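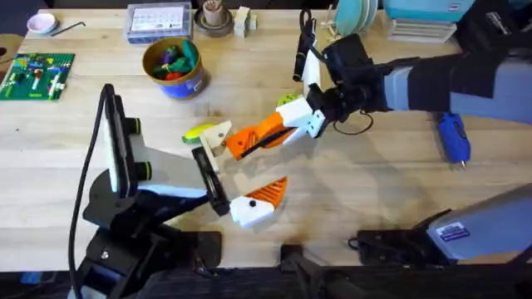
Troels Kragh told us at the spring review that he would believe in a repair library when he saw a toaster come back out of it working, and that he wanted the next report to talk about people as much as shelves. Fair enough! So this one does both, and there have been toasters.

Home Projects Reports Contact
4 min read

Progress report to the Grondholm Fund
Prakwood Tool and Repair Library
25 June 2025

We are through the first half of the grant period and the library is busier than we dared to put in the application. Members have made 1114 loans since we opened the doors, and 645 households now hold a card. The cordless drills go out the most, followed by the carpet cleaner, which has had a waiting list from the day we put it on the shelf. We did not see the carpet cleaner coming at all. A second one is on order and should be paid for out of the equipment line without any change to the total.

Repair evenings

These started as a side activity and have become the part of the week everyone talks about. People bring in a lamp, a stroller, a jacket with a dead zipper, and they sit down with a fixer and do as much of the work as they feel like doing. We have run 27 evenings so far. Lamps are easy and make everybody happy. Coffee makers are hard, mostly because the cases are not meant to be opened, and we have learned to say so at the door so that people don't get their hopes up.

The sewing table is the nicest surprise. It began with one machine and a box of thread, and it now has regulars who come to work on their own projects and end up teaching whoever sits next to them. Two of them have asked to lead a session on patching work pants, and we've said yes.

Catalog and checkout

We moved the catalog over to Zitgate in the winter. The move took longer than planned. Old entries had to be retyped by hand, and for a couple of weeks we ran on paper slips alongside the screen. It is worth it now. Members can see from home whether the tile saw is in, and late returns have dropped a lot thanks to the reminder messages. The one thing still missing is a decent way to log spare parts, so drill bits and sanding pads are kept in a notebook.

The Bittencourt branch

Wellington Leite has been setting up the small branch on Bittencourt Street, open 2 afternoons a week. The lease is signed, the shelving is in, and the first loans went out this month. Mostly garden tools, as you'd expect in June. The street entrance still needs a ramp. We have a quote and are waiting on the landlord's approval, and until that comes we bring items out to anyone who can't manage the step.

Money

Spending is on track except for insurance, which went up at renewal. We covered the gap from late fees and a bake sale. The training line is underspent and we would like to move part of it to blade sharpening, which we had badly underestimated. A short request is attached for your approval.

What comes next

Over the summer we want to get the ramp built, start a Saturday class on basic bike care, and clear the backlog of donated tools in the back hall, where a lot of good old hand planes are waiting for new handles. We would also love to have someone from the Fund at a repair evening. Bring something broken. The kettle is on from six.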